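Search this guide
Enter a keyword
Go

Tirna Local Places Guide: Set-up and User Manual

Section 4: Preparing a village entry

Use this section when you are adding a village, hamlet or parish to the Tirna guide for the first time. If the place already has an entry and you only want to correct it, go to Section 6.

You will need a contributor login, the place sheet from the back of this manual and a list of your sources. Most entries take two sittings. The form saves a draft each time you move to a new screen, but it does not save while you are typing in a box.

4.1 Opening a new entry

1. Log in and choose Places, then Add a place.

2. Type the name of the village as it appears on the current road sign or municipal website. Keep any accents. Núñez and Nunez are treated as separate names by the index, and the wrong one will not be found by a search.

3. Choose the district from the list. If the village has moved from one district to another, pick the present one. The earlier district goes in the history box.

4. Enter the elevation in metres and the area in square kilometres. Leave either box blank if you do not have a source for it.

5. Press Save draft. A draft number appears at the top of the screen. Copy it onto your place sheet.

Note: The draft number is not the entry number. Ativmont, for instance, was draft 878 and was published as entry 851. Use the entry number in any cross-reference.

4.2 Older forms of the name

Many places have been spelled several ways over the centuries. The guide lists these in the order they were recorded.

1. Open the Names tab.

2. Enter each older form on its own line, with the year of the document first and the spelling second.

3. Copy the spelling exactly. Do not add capitals or modernise the letters.

4. If the document has survived only as a later copy, tick Copy and enter the date of the copy as well.

5. Put any explanation of the name in the Origin box. If two writers disagree, give both views and say who holds each one.

Caution: Do not enter a founding date on the strength of a first mention. A village may be much older than the first charter that names it. The wording to use is "first mentioned in".

4.3 Sorting your paper material

Before you start the history box, put your photocopies, postcards and leaflets into date order. Undated items go at the back. Mark each one in pencil with the draft number, so that it can be matched to the entry if the pile is dropped or lent out.

Keep borrowed originals apart from copies. Write the lender's name on a slip of paper and place it with the original. Do not use sticky notes or paper clips on anything older than the current lender.

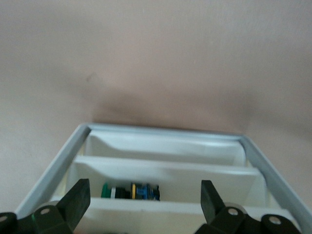 White plastic tray.

Once the papers are in order, number your sources from 1 upward on the place sheet. These are the numbers you will type in brackets in the history box. If you find another source later, give it the next free number, even if it is earlier in date than the others. Renumbering halfway through is the most common cause of wrong references.

4.4 Filling in the history box

1. Start with the earliest dated mention and work forward.

2. Give each period its own short paragraph. The box accepts 1,000 words, and the counter in the corner turns red when you go over.

3. After each statement that rests on a source, type the source number in brackets.

4. Record changes of ruler, parish or district by the year they took effect. If you have only the year the change was announced, say so.

5. Leave out family histories unless the family held the manor, the mill or a public office in the village.

Note: Local stories are welcome, but they belong in the Tradition box. The two boxes are printed in different type in the booklet edition, and readers rely on this.

4.5 Churches, chapels and other buildings

Each building has its own record, linked to the village.

1. Choose Buildings, then Add a building.

2. Select the type. A chapel that was later raised to a parish church is entered as a church, with the chapel date in the Earlier use line.

3. Enter the dedication in English. Put the local form in the second line.

4. Fill in the building dates. Where a tower and nave are of different ages, use the Parts button and enter each separately.

5. Record anything that was brought in from elsewhere, such as an altar, a font or a bell, along with the place it came from.

6. Under Access, state whether the building is open daily, open for services only or locked. If a key is held nearby, write "key held locally". Do not print a private address or telephone number.

Caution: Wayside crosses and shrines often stand on private farmland. Check with the landholder before you publish a position on the map. If you cannot reach them, set the map point to Hidden.

4.6 Walking and cycling information

1. Open the Routes tab and look for any marked trail already in the guide that passes through the village. Tick it if it does.

2. For viewpoints, give the direction of the view and the nearest named lane.

3. State the surface of each path in everyday words: sealed, gravel, grass or bare earth.

4. Note steep sections in the direction most people travel. On the Grerkineck loop this is clockwise, starting from the church.

5. Add drinking water, benches and shelter only if you have visited since last August. Older information should be left out.

4.7 Checking and sending

1. Press Preview and read the entry from top to bottom.

2. Check that every number in brackets matches a source on your list.

3. Check the spelling of the village name in the title, the map label and the index line. These three are typed separately and can differ.

4. Press Send for review. You can no longer edit the entry after this point.

The reviewing editor is Catalina Bravo. Questions about the draft are sent through the message panel beside the entry, and the draft is unlocked again while a question is open. Answer in the panel and make the change in the form itself. Text typed in the panel is not carried across.

If the panel shows Returned with no message, open the Sources tab. A missing year or page number there will be outlined in orange. Complete the line and send the entry again.

Last updated: Wednesday, February 16, 2022

This site uses cookies to remember your login and language. By continuing to browse you agree to their use. Accept Manage settings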